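Hyun-seo Joo
11 April 2022

Thread on asset labels. We relabeled all the shared equipment at Pendano in March and I kept notes. 1/

Old system: a spreadsheet plus handwriting on masking tape. The spreadsheet listed 207 items. The tape had gone brown, and on most power supplies the ink was gone too. 2/

First decision was what goes in the code. We encode the ID and only the ID. No web address, no room, no department. Rooms change. Web addresses change faster. The scanner app does the lookup. 3/

A short payload also gives you a small code with large modules. Large modules survive scratches and bad printing. If you encode a long link on a small label you get fine speckle that phones refuse to read under warehouse lighting. 4/

Always print the number in plain text next to the code. Phones die, apps log you out, and people read numbers to each other across a room. Three digits with leading zeros. Sorting works everywhere, and "17" and "017" stop being two different rows. 5/

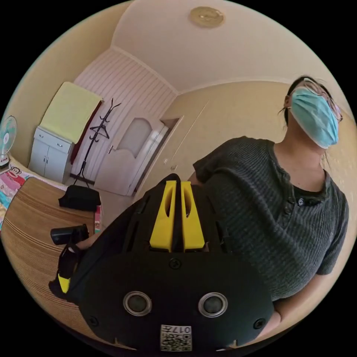

Number 017, upside down from this side.

Orientation matters more than I expected. The code scans at any angle. The digits don't read at any angle, and 6s and 9s are a problem. If your range includes 066 and 099, underline the digits or add a prefix letter. We added the underline in the second print run. 6/

Quiet zone: leave the blank margin alone. Somebody trimmed a sheet of 50 right to the edge of the code to save space and 8 of them would not scan on the loading dock phone. Reprinted the sheet. 7/

Surface prep is isopropyl, a clean cloth, wait until it's dry, press from the center out. Then leave it overnight before anyone wipes it. Textured plastic is the worst case. Curved cable jackets are hopeless -- use a flag label that sticks to itself. 8/

Never reuse a retired ID. We lost most of an afternoon to a label printer that had inherited the repair history of a scrapped dehumidifier. 9/

Final reconciliation: 32 rows in the spreadsheet with no matching object. They are marked "not located" and stay in the file with their old numbers. The Plarlow annex has not been checked yet -- I'll add to this thread when it has. 10/10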